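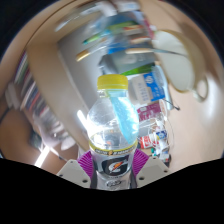
Brodarance Opens Its Evening Study Hall in Eranton

ERANTON, February – Brodarance is thrilled to open a free evening study hall in the old Balogh building, with room for 42 students and doors open until 9 p.m. We had 195 sign-ups before we'd even printed the flyers!

Families told us the same thing again and again: it's hard to find a quiet spot after dinner. So we painted, fixed the heating and brought in 12 tutors who know their math and their grammar (and are very patient with both).
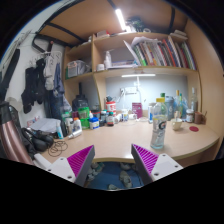 A desk with built-in shelving and a light overhead.

Our partner Brella is lending textbooks for all six grades we serve, and students can keep a book for the whole term. Snacks and drinks from home are welcome in the front room. 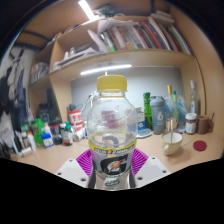

How to Sign Up

Stop by the front desk after 4 p.m. with a school ID. Students under 12 need a parent's signature, and forms are at the door. Come see us!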